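Clarifying lime juice with agar, second attempt

The first batch failed at the weighing stage. My kitchen scale reads in whole grams, and agar at 0.2 percent of the total weight needs better than that. I bought a pocket scale that reads to a hundredth of a gram and started over in October, using the method Somtochukwu Ekwueme taught at the Codstead bar class last year.

The goal was a clear lime base for a highball that goes out carbonated. Pulp gives the bubbles a place to form, so a cloudy drink foams when the bottle is opened and goes flat early. Clear juice holds its gas.

Starting weight was 1556 grams, juice and water together. The water share was 255 grams. All of the agar goes into the water and none into the juice, so the juice never gets boiled. Whisk the powder in cold, bring it up to a boil, and hold it at a simmer for a few minutes while whisking. Then pour the juice into the hot agar in a thin stream. Going the other way chills the agar too fast and leaves strings. The juice should be at room temperature before this step. Mine came from the fridge the first time, and I got strings anyway.

Set the bowl in an ice bath and leave it alone. It took 20 minutes to form a loose gel. Break it with a whisk, slowly, two or three turns, until it looks like curds.

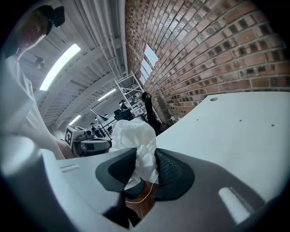
Straining is where most of the loss happens. I line a colander with cheesecloth, ladle in the curds, and let it drip under its own weight for 30 minutes before touching it. After that I gather the corners and lift. The bundle should hang the way that crumpled white material does, wide and rounded in one part and narrowing to a creased strip where it is pinched. If the wide part is stretched tight, there is too much gel in the cloth and it should be split into two loads. Light pressure is fine. Hard squeezing pushes agar through the weave and the juice turns hazy again. When that happens, run it through a coffee filter, which is slow but works.

Yield was lower than I wanted. I did not weigh the spent gel, so I can't say how much juice stayed in it.

For the drink I used Burkeo gin, simple syrup, the clear juice and cold water, chilled close to freezing and carbonated twice, venting in between. I tried the same build with Frimpong cane rum. The rum version needed less syrup and I preferred it. Both held their bubbles to the bottom of the glass.

The juice tastes thinner than fresh. Some of the bitterness goes out with the pulp, and by the next day the aroma has dropped off as well. I would not keep it past one night in the fridge.

Next batch will be grapefruit, in the Gondow bottles if the replacement caps arrive.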